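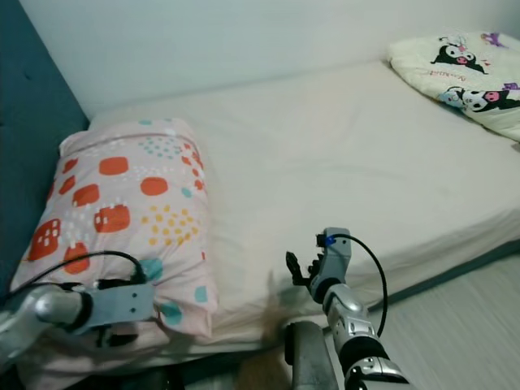

I stopped using a top sheet eleven years ago and I stopped owning matching pillowcases not long after. I'd like to make the case for both, and for a few other things about beds that I've come to believe after a long time of making them every day, mine and other people's.

For most of my twenties I worked at a guesthouse run by Inna Savchuk. It had a long upstairs hall and more beds than anyone wanted to make in July. The rule there was white on white. White fitted sheet, white top sheet, two white cases, everything pulled tight enough that the guest had to kick their way in. I understood the reason. White can be bleached, and if one case gets ruined you take another from the stack and it looks the same. For a business that makes sense. What I don't understand is why so many people go home and do the same thing in a room where no one is checking in at three in the afternoon.

A bed at home needs a fitted sheet that fits. I put this first because it is the part people spend the least time on. A sheet that is an inch too short will come off one corner by morning, and it will always be the corner against the wall, the one you have to climb across the mattress to reach. If I could give one piece of advice to someone furnishing a first apartment, it would be to measure the depth of the mattress and write it on a piece of paper before going to the store. The number on the package matters more than the thread count. I once bought a set marked 500 and it slid off the mattress for two years until I cut it up for dust cloths.

I like the fitted sheet plain. Off-white, cream, light gray, whatever you can stand to see every day. The sheet is the biggest piece of cloth in the room and it does enough by being flat and clean. The pillows are where I think people should let go.

Pillowcases are small. They are cheap compared to anything else you buy for a bedroom. You can change one in less time than it takes to boil water. So it seems strange to me that adults will pick a patterned mug or loud socks without thinking twice and then put beige on the pillow. A pink case with big orange-red shapes and dots all over it does no harm to anyone. Neither does one with cartoon characters on it. Put the two of them on the same bed, at opposite ends if you like, and the bed is still a bed. You will still sleep.

My sister-in-law, Orysia Marchuk, disagrees with me on this and has for years. Her position is that a bedroom should be restful and that pattern is the opposite of rest. I have slept in her guest room, and it is restful, in the way that a waiting room is. I told her that once and she said that I was welcome to stay at a hotel. I still think she's wrong about pattern. Your eyes are closed for most of the time you spend on a pillow. What you get from a bright case is the few seconds when you walk past the door in the daytime, and I would rather have those seconds than not.

There is also a practical side. When every case is different, each person in the house knows which one is theirs. With kids this ends a lot of arguments. It also helps in the laundry. I can tell from across the room which case has been washed this week and which one has been missing since the last visit from the cousins. With all-white bedding I used to lose track, and I'm fairly sure one of ours went a month without seeing the machine.

About the headboard. I held out against upholstered ones for a long time, on the theory that they collect dust, and they do. You have to vacuum them. But I read in bed, and after enough years of leaning on wooden slats I gave in. If you buy one, buy it in a dark color. Dark teal is good, and so is navy. Hair oil leaves a mark on pale fabric at exactly the height of your head, and I have never found a cleaner that takes it all the way out. A dark headboard against a pale wall also does most of the decorating for you, so you can skip the print that everybody hangs over the bed and that always ends up crooked.

Where to put the bed is an old argument. Maksym Fedoruk, who rented me my second apartment, believed that a bed should have space on both sides, and he left it in the middle of the room like a boat. I moved it to the corner the day I got the keys. In a small room the corner is right. You give up one side and get back enough floor to put down a laundry basket or do a push-up. The cost is that making the bed is harder, and I won't pretend it isn't. You have to kneel on the mattress, tuck the far side first, and back your way out. I keep the bed low partly for this reason. On a high bed that job is a nuisance, and on a low one it takes me two minutes, pillows included.

The low bed has one more thing going for it, which is that nothing gets stored under it. I know storage is supposed to be good. In my experience what goes under a bed is what you should have given away, and then it sits there for as long as you live in the place. When I cleared out from under my old one I found 30 magazines and a fondue set.

As for the top sheet, I'll be brief, as people get upset. A duvet with a washable cover does the same job. A top sheet spends the night wrapped around your ankles and has to be untangled every morning before you can do anything else. I washed the duvet cover more often after I gave the sheet up, and that was the whole adjustment.

I don't fluff pillows, either. Some people stand them up against the headboard with a dent karate-chopped into the top edge. Mine stay where they land, long side going whichever way, sometimes with one end crumpled. I smooth the sheet with the flat of my hand and open the window. By seven in the morning I'm done and in the kitchen.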